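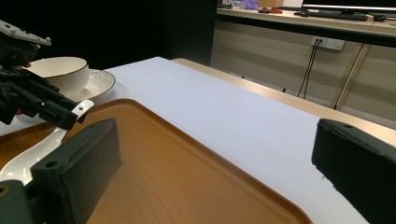 4.2 Collecting table-setting demonstrations by hand

By Yatziri Hinojosa and Eustaquio Cárdenas
October 27, 2023

The most enjoyable part of this project has been how quickly a person can teach a task once the robot itself is taken out of the room. Instead of steering an arm through a remote link, our demonstrators carry the gripper and do the job with it directly. They feel the weight of a spoon as they lift it, they feel it knock against the tray, and they correct themselves without thinking about it. We had worked with remote control for most of the previous year on the Prerkau arm, and the change in pace was striking!

Figure 3. A demonstration in the spoon task. The hand-held gripper has the white ceramic spoon in its jaws over the wood-grain tray, with the bowl on its saucer behind.

The spoon task starts with a tray, a bowl, a saucer and a ceramic spoon laid out on a table covered with white paper. The demonstrator picks up the spoon, moves it to a goal position that changes from one trial to the next, and lets go. It sounds easy, and for a person it is. For a learned policy it is a wonderful little problem. A glazed handle is smooth and curved, so a grasp that is slightly too far toward the tip lets the spoon swing, and the bowl end then arrives at the wrong angle. People fix this with a small turn of the wrist in mid-air, and we wanted those turns in the data.

Each demonstrator practiced for 20 minutes before recording. We gave very little instruction beyond the goal position and a request to keep the fingers in view of the camera. In the first sessions, in June, we also asked people to move slowly, but this was a mistake. Slow demonstrations were full of pauses, and the policy learned to pause too, sometimes hovering over the tray until the trial timed out. After we dropped that request the motions became smoother and the hovering mostly went away.

In total we kept 1281 demonstrations of the spoon task. A trial was thrown out if the spoon was dropped, if the tracking was lost, or if the demonstrator used a free hand to help. For comparison we collected a second set of 300 demonstrations by remote control, using the Uneck controller and the same objects. The remote set took far more patience per trial, and the operators told us they missed the sense of touch most at the moment of closing the fingers.

We were excited to see that recovery behavior shows up in the hand-held set without being asked for. A demonstrator who gets a poor grip will often set the spoon down against the lip of the tray, open a little, and take it again closer to the bowl. The remote operators hardly ever did this; they tended to back away and start over. Policies trained on the hand-held set picked up the regrasp, and we return to it in Section 5.1, where we also test it on spoons that were left out of training.

One open question is how much the background matters. All sessions were recorded in a working office, and we made no effort to clear the desks between them. Some 60 trials were repeated with a plain screen behind the table, and the results are given with the other ablations in Section 5.3.

14 shares | 3 comments

Related items
Tse: timing and delay in remote control of small arms
Erport: a shared format for hand-held demonstrations
Regrasping smooth objects with two fingers
Notes on camera placement for wrist views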